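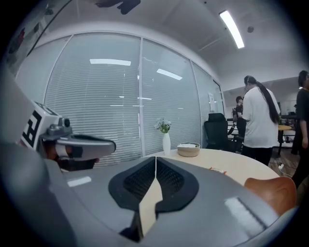

I am working eight years as a peer support worker now, and people ask me often how the job looks from inside. So I write a small thread. Apr 13, 2024

1/ Peer support means I was a patient of the same kind of service before. In Kestbridge we are 29 peer workers, most of us part time. I tell my own story only when it can help the other person. Some weeks I do not tell it at all.

2/ My first supervisor gave me one rule: do not fill the silence. In my language we fill it with tea and food. In English I filled it with "I understand". It took me a long time to stop saying this, and I still say it when I am tired.

3/ The Kalora evening group is the part I like most. We started in November with four people in a cold room above the library. There is no sign-up form, you can come late, you can sit by the door.

4/ A question I get: is it hard to do this in a second language? Yes, on the phone. In a room it is easier. People also slow down for me, and sometimes they hear themselves better when they speak slowly. One woman told me this, I did not invent it.

5/ The waiting list for talking therapy in our area had 300 names the last time I saw it. Peer support does not replace therapy and I get a little angry when managers speak as if it does. We can keep a person company while they wait. It is a different job.

6/ For those who want to train: the MacRitchie course takes new people twice a year. You need to be a little away from your own worst time, but they do not ask for a fixed number of months. The written part is 1000 words. Mine had many mistakes and they accepted me anyway.

7/ Please ask about supervision before you accept any post. How often, with whom, and is it paid time. I forgot to ask in my first job and I was sick by spring.

8/ I will answer replies tomorrow after my shift. If you write me privately about something heavy, please also tell one person near you, because I do not read messages at night.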